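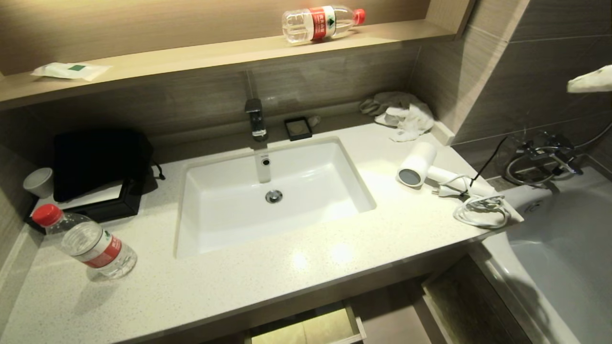 The sink, the soap, the hair dryer.

The Loan
a short story 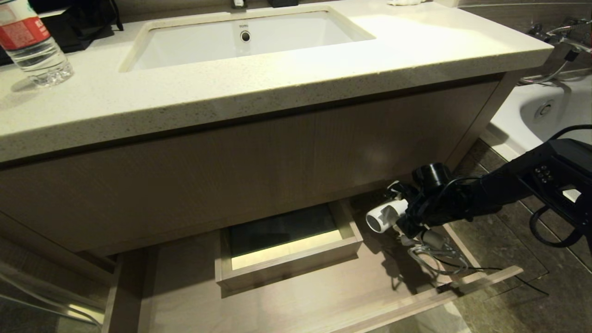 Reading time: 3 minutes

By the last week of the window I had been sold to four clubs without leaving the hotel.

The first was Brustach, who according to the radio had been watching me for two years. They must have watched from very far back, as their sporting director called my agent to ask which foot I used. After that it was a club on the coast, then a club on a different coast, and then a club owned by a company that made garage doors. I read about each of these moves in bed. I learned I was homesick. I learned my wife was pushing for somewhere warm, and I have never been married.

"It's all good noise," said my agent. He said this about everything, including the time I was booed by my own end for coming on.

My actual club, Misaris, had put me in the hotel in July, when the new manager moved me out of the club apartment to make space for a teenager with a better left foot and a dog. It was supposed to be for 19 nights. By the end of August the front desk had stopped asking for my room number, and the breakfast woman had opinions about my first touch.

The manager was very decent about it. He told me I was in his plans. I asked what the plans were and he looked at a wall for a while and said they were fluid.

I want it on record that I was once good. I played 2,263 minutes in my second season, and I know the number because my agent put it on a laminated sheet that he hands to people in parking lots. The season after that I played 157. He left that one off the sheet. He has a gift for layout.

On the final afternoon Plirnitik came in. I had to look them up. They played in a town with a cement works, and their ground held 2,079, of whom a good share would have to stand on a bank behind the goal and mind the nettles. They wanted me on loan until May. They could cover a third of my wages and offer the use of a car.

"What kind of car?" I asked.

"I'll find out," said my agent, and was gone for an hour.

While he was gone I packed. I unpacked again when the television said I was holding out for Brustach. It seemed rude to undercut the man, he was standing outside our stadium in the rain and had been since lunch. Behind him two kids were holding up a shirt with another player's name on it.

At ten my agent rang back. The car was a hatchback. The trouble was the form. Plirnitik had one scanner, it lived in the office of their sponsor, Coetzee Flooring, and the man with the key was at his daughter's recital.

"So we wait for the recital," I said.

"It's all good noise."

She was playing the cello, apparently, and she was third from last. I lay on the bed in my shoes. I found I was rooting for her, or at least for a brisk tempo. At eleven thirty-eight the man with the key reached his office, and at eleven fifty-one a page with my signature on it, upside down but legible, arrived wherever such pages arrive.

The television announced that I had turned down Brustach for personal reasons.

My mother called to ask why. The breakfast woman, next morning, said it was a shame but she'd seen it coming, I never had liked the physical side. She gave me two hard-boiled eggs in a napkin for the road.

The hatchback was yellow and had COETZEE down both sides, with a phone number. I'd gone 40 miles in it before somebody at a red light leaned over and asked me what I charged for a hallway.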